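Leave the reeds alone

I've been walking the wetland at Ukisdale for 14 years now, mostly at dawn, mostly with a thermos and a dog-eared field guide I no longer open. So you can imagine how I felt in February when the notice went up at the carpark saying the southern reed bed was going to be "opened up for improved viewing".

Improved viewing of what, exactly? If you cut the reeds down you'll get a lovely clear look at the place where the reed warblers used to be!

I know how this sounds. Every patch has its grump who wants nothing touched, and I've spent a fair bit of my life rolling my eyes at those people. I'm all for boardwalks. I liked the new hide at Abernathy (even with that bench, which was built for somebody with no knees). When they put the ramp in at the eastern gate I wrote a letter saying thank you, and I meant it. People who can't manage mud deserve to hear a spotless crake as much as I do. Hear it, mind you. Seeing one is another matter.

And I think that's where the trouble starts. We've got ourselves into a way of thinking where a bird you haven't seen properly is a bird you haven't had. Out come the long lenses, and if there's a clump of something green between the lens and the bird, then the clump is in the wrong spot. I've watched grown adults lean over a rail and bend stems back with a walking pole. I did it myself once, years ago, for a bittern, and the bittern left, and I felt like an absolute dill all the way home.

Half my favourite mornings have been ones where I saw next to nothing. You stand there in the grey, your fingers freezing, and the whole bed is going off like a schoolyard. Grassbirds, warblers, a swamphen having some kind of domestic down by the culvert, and something plopping into the water that could be a rakali or could be a frog with weight problems. Your ears get better at it, slowly. Mine took three years to sort the little grassbird from the other thing I kept calling a little grassbird, and I was so pleased with myself when it finally clicked that I told the woman at the bakery.

The plan, if you haven't read it, is to take out a strip 80 metres long on the southern side and keep it mown. The argument goes that there are plenty of reeds elsewhere on the site, and that's true if you look at a map. Go and stand in them, though. The northern bed is thin and dries out by midsummer, and foxes walk straight through it. The western one is mostly cumbungi, which has its fans, but I've never found the warblers nearly as keen on it. The southern bed is thick and old with its feet in water all year round, and you can't make another one of those by next spring. 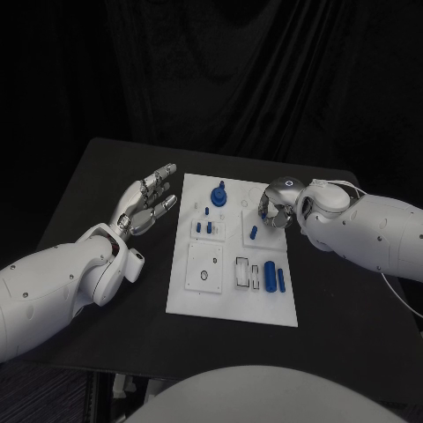

Dwayne Mahmoud wrote to me after I'd had a moan about all this in the newsletter, and his view was that I'd got it backwards. Kids don't fall in love with a noise in the grass, he said. They need to see the thing, with its eyes and its feet, and if we lose a few nests to win a few hundred children then the wetland comes out ahead in the long run, when those children are old enough to vote on it.

I've chewed on that a lot, and I don't think he's being silly. My own niece was bored stiff at Ukisdale until a kingfisher landed on the rail beside her, and after that we couldn't get her back in the car. A good close look does something. I'd never argue otherwise.

But she got that look from a perfectly ordinary rail beside a perfectly ordinary pond. There are already open edges at Ukisdale, heaps of them, with ducks and dotterels and herons standing about in plain sight all day long. If a child wants eyes and feet, take them to the Weriser end and let them watch a pelican eat. I'd only ask that we don't turn the whole place into that. Some animals make their living by being hard to find, and a kid can learn that too. In my experience they're rather good at it, better than the adults, if you tell them there's a secret bird in there and they have to be quiet enough to catch it singing.

What would I do with the money? I'm glad you asked (you didn't). I'd put in a listening platform, low down, right up against the reeds and screened on both sides, with a decent bench. They did one at Rotetti and it's a gem. It's nothing flash, just a seat, a roof and a small hole to peer through if you must. I sat in it one morning and counted 13 species by ear before I'd seen a single feather, and the fellow next to me got 14, which I'm still cross about.

I'd fix the culvert too, and I'd do something about the foxes, which gets talked about every winter and put off every spring. None of that looks like much on a sign, I realise.

The other thing that bothers me is the timing. The notice says the work would be done "in the warmer months, for ease of access". Well, of course the access is easier! It's also when the nests are in there, slung between the stems like little socks. If the strip really has to go, and I hope it doesn't, at least wait until they've finished with it and flown off north. I can't see how anyone who likes birds could object to that, whichever side of the reeds they're on.

Alaric Van Dusen has a copy of the plan and will send it on if you want to read the whole thing, maps and all. Put your comments in writing, and keep them polite, even if you have to write the rude version first and throw it away like I did. I'll be down at the southern bed most mornings from half past five if you'd like to come and have a listen. Bring a cushion.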